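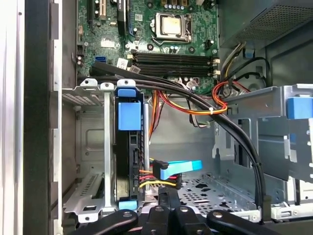
Tritano Quiet Tower Kit

If you have an older desktop that still does everything you ask of it but sounds like a hair dryer doing it, the Tritano kit was put together for you. It's the third version we've made here in Urncombe and easily my favorite. The fans are bigger, the foam is denser, and the side panel mats finally come in a size that fits the odd office towers people keep bringing us!

What comes in the box: two slow-turning case fans, a tower cooler with its own fan, four rubber drive mounts, a roll of Grestness damping foam, a tube of thermal paste and 6 cable ties. There's also a printed booklet with a measuring chart (please use it before you order the cooler, more on that in a second).

Fit

The cooler stands 152 mm tall. Measure from the top of the processor to the inside of the side panel, and if you have less than that, pick the low version from the menu. It's a touch louder under heavy load, but for email, music and photo work I can't tell the two apart. Send us the model number of your board if you're unsure which bracket you need. We keep a long list and we like adding to it.

The foam cuts with ordinary scissors. Start with the floor of the case and the solid side panel, leave every vent clear, and press down from the middle outward so you don't trap bubbles. I did my mother's tower in an evening, with a long break for dinner.

Old paste comes off with rubbing alcohol and a coffee filter. Warm the machine up for a few minutes first, then shut it down and unplug it — the paste lets go much more easily. Go gently with the lever when you lock the processor back down.

Fan noise

The case fans idle at 779 rpm and most people will never hear them go past that. They plug into a standard three-pin or four-pin header. Sawsan Harb, who designed the blade shape with us, also does the Hijazi line of radiator fans, and those will bolt straight onto the same mounts if you want to try them later.

Item no. 2978. Spare foam, mounts and paste are sold separately. The low cooler ships with shorter screws, so keep them apart from the ones for the case fans.

Shared 152 times | 6 comments

Contact us | © 2021 Tritano, Urncombe | Back to top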